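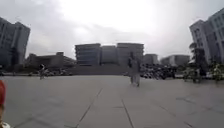
¿Valen la pena las zapatillas Demberg para caminar todos los días por ciudad? Para trayectos de menos de una hora, sobre todo; para más, depende de tu pie.

## Demberg Loltora, después de un verano y medio

Compradas en Araya, 148 euros. Caro. Venía de unas Fliltach que me duraron dos temporadas y que ya no fabrican en mi número, así que tocaba cambiar.

Lo bueno primero. Suela firme, nada de ese efecto colchón que cansa el tobillo. Puntera ancha. Talla bien, cogí la mia de siempre y perfecto. Los tres primeros días rozan en el talón, calcetín alto y listo.

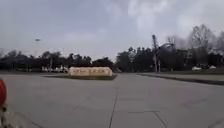
Lo que no me gusta: los cordones. Larguísimos y resbalan, doble nudo o nada. Y la lengüeta se va hacia fuera, siempre la izquierda, cada media hora la estoy recolocando. Por este precio no debería pasar.

Transpiran regular. En septiembre bien, en julio con calor acabas con el pie cocido. Peso normal, ni se nota.

**Lluvia:** aguantan un chaparrón corto. Luego tardan una noche entera en secar, y la plantilla hay que sacarla aparte o huele.

**Desgaste:** poco en el centro, bastante en el talón de fuera (piso mal, eso es cosa mía). Rocío Aravena, compañera de trabajo, tiene el mismo modelo en gris y a ella se le despegó un poco la goma de la punta. Se la cambiaron en tienda sin ticket, con el correo de compra bastó.

La plantilla de recambio son 55 euros, una barbaridad. Yo le puse una genérica de farmacia y voy igual de bien, quizas mejor.
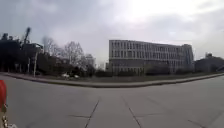
*Pavimento de hormigón y cielo cubierto.*

Nota: 3 de 4. Las volvería a comprar en rebajas, a precio completo no. Si alguien ha probado la versión con velcro que lo ponga en comentarios, me interesa por lo de los cordones.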